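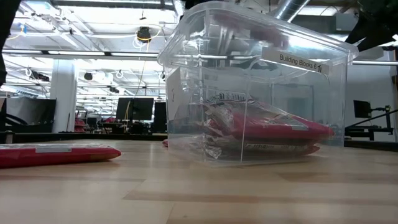
Re: Warwood paperback, final blurb and the sample chapter

Date: Thursday, December 16, 2021

Hi all,

I have read through the replies on the blurb and want to settle it before the files go up. For anyone who joined the list after June, Warwood is the second book about the ferry inspector, and it follows on from Cudine by a little over a year. It can be read by itself. The new paperback is 296 pages, a few less than the last one, mostly because the trial chapters got shorter.

The blurb as it stands:

When a car ferry comes into Warwood with one more passenger than it sold tickets for, the harbor office wants the matter closed by the weekend. The inspector who signs the log has other ideas. She knows the boat and most of the crew, and she knows that somebody changed the count after the ramp went up. Then the purser stops answering his phone.

Eleven people wrote back. Most wanted the last sentence cut. I am keeping it for now, but I have taken out the line about her marriage, which gave away something from chapter 9.

The message I am mainly answering is this one, sent to the list on Monday:

> I liked Cudine a lot and I will buy this one either way, but
> the blurb makes it sound like a police story. She isn't police.
> Half of what I enjoyed in the first book was that she had no
> power to arrest anybody and had to get people to talk over
> paperwork. Could you say that somewhere? Also, is the sample
> going to be the prologue again? The prologue in Cudine was
> the weakest part and I nearly stopped there.

Both points are fair. I have changed "inspector" in the second sentence to "safety inspector" and I may add a few words about her having no badge. On the sample, no, it won't be the prologue. There isn't one this time. I wrote one, and it ran to 50 pages before I saw that all of it was told again by the purser's sister in the middle of the book.

The sample will be chapter 1 and the first part of chapter 2, up to the point where she goes back on board. It comes to about 46 pages in the paperback layout. That is longer than the last sample, but the first chapter is slow on purpose and I would like people to reach the car deck before they decide.

A few other things that came up:

The e-book and the paperback will come out on the same day. The large print edition is later. Gralteo is doing the printing again, and they have fixed the problem with the gray showing through on the chapter openings.

The map is back. It was left out of the second printing of Cudine by mistake and several of you wrote to ask. It now shows Sisay and the north channel, which matter in this book.

If you get an advance copy, please check page 136. The proof had a paragraph there twice, once at the bottom and again at the top of the next page. It should be gone.

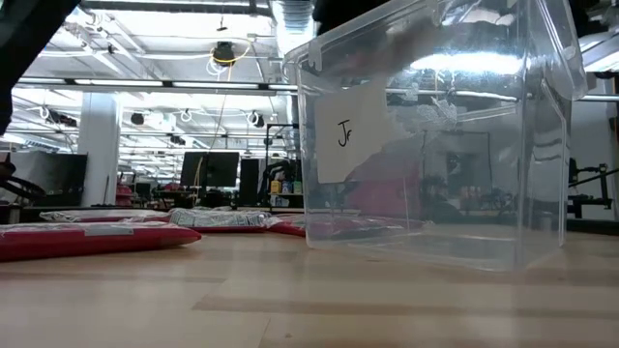 Sisay is the part one reader was unsure of. She wrote to me off the list to say that an island that size would never have had a night boat in winter, and that anyone who had lived on one would trip over it in the first ten pages. I have thought about it and she is probably right. The night boat can't go, because the whole count depends on it, but I have added a short exchange at the ticket window where the clerk complains that the winter run was only brought in for the cannery shifts and will be dropped in spring. I think that covers it. If you know small ferry routes and still don't believe it, please write and tell me.

Advance copies are spoken for. There may be a few more in January, and I will post here first if so - please don't send addresses until then.

The third book has a title but I'm not ready to share it. It takes place on land.

Thanks for reading, and for all the notes on the blurb.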